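Notebook, towels and floors
October 2021

Sunday, so the building is quiet and I can write this slowly. These are my notes for the bathroom round in the Lena apartment. Sumathi asked me to write down also the small things, because last time in March I wrote only the results and then we could not remember what we did.

The purpose is simple. We want a fixed order for the small bathroom: used towels picked up and put in the basket, shower looked at, floor checked, then the passage outside. Until now each of us does it in own order, and the times can not be compared.

Basket first. We have now the dark red wire one. I like it better than the cloth bag of before, which was falling closed every time you let go of the edge. The wire one stays open and you see from the side what is already inside. It stands on the left against the wall, across from the toilet. I tried it also next to the toilet, but then there is no good place to stand and the shower door is hard to reach.

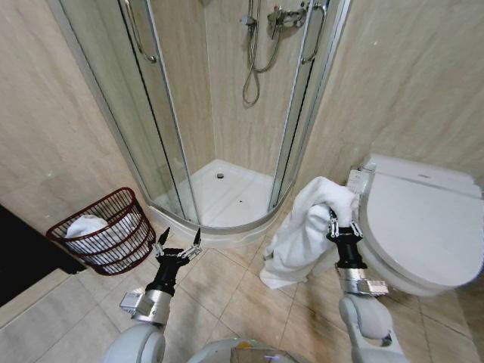

About folding I have changed my mind. In the first plan every towel was to be folded before it goes in the basket. Sumathi Murthy says this is wasted work for things that go to the wash, and she is right for the wash. But a folded towel lies flat and leaves room, and a crumpled one takes the space of two. For now I write: fold if it is dry, drop if it is damp. I need to see if people follow this or if it is too much to think about.

A towel must be lifted high enough that the end does not drag on the tiles. The big ones are long, and when you take them in the middle both ends hang. Taking near one corner is worse, it becomes very long. Best I found is to gather it a little first and then lift.

Shower. The tray is white and shows everything, so it is quick to check. Look at the drain, and look also at the front part of the tray near the doors, where small bits like to stay. The hose should hang free and not lie in the tray. The curved doors I want closed at the end of the round, both of them. Glass is wiped with the Prodis cloth, no spray. The spray left stripes on the test glass at Sultgate and I spent 31 minutes to get them off.

Toilet: lid down before anything else is done near it. Do not wipe over the side panel of the seat with a wet cloth, the buttons react to it. Dry cloth only.

Floor. Inside the bathroom the tiles are small enough that the grout lines help, you can follow them and you know which part you have done. On the marble outside there is no such help. It is very shiny and the ceiling lights make bright spots on it, and in these spots I miss things. I walked it two times from different sides and the second time it looked like another floor. Warrier proposed to switch off half of the lights. I will try it, but a person who cleans at home will not do this, so I do not want it in the instruction.

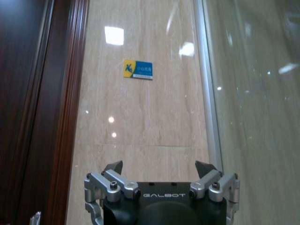

Paper and cards on the marble need their own line in the list. A flat card does not come up with a dry mop, it only slides ahead of it, and with a wet mop it sticks. So: pick up by hand first, then mop. Cards go on the shelf, not in the trash, until somebody has asked whose they are. Also look along the foot of the door frame, the dark wood hides dust in the grooves and from standing height it seems clean.

Times: 17 minutes for the whole round with folding, measured once only. I lost some of it looking for the dry cloth, so I do not trust it yet.

To do:
- second cloth, to be kept in the bathroom
- ask Warrier for the light switch plan
- repeat the round 7 times in the same order, without talking
- decide about the bath mat (wash with towels or alone?)

Sumathi, if you read this before me, please leave the basket where it stands.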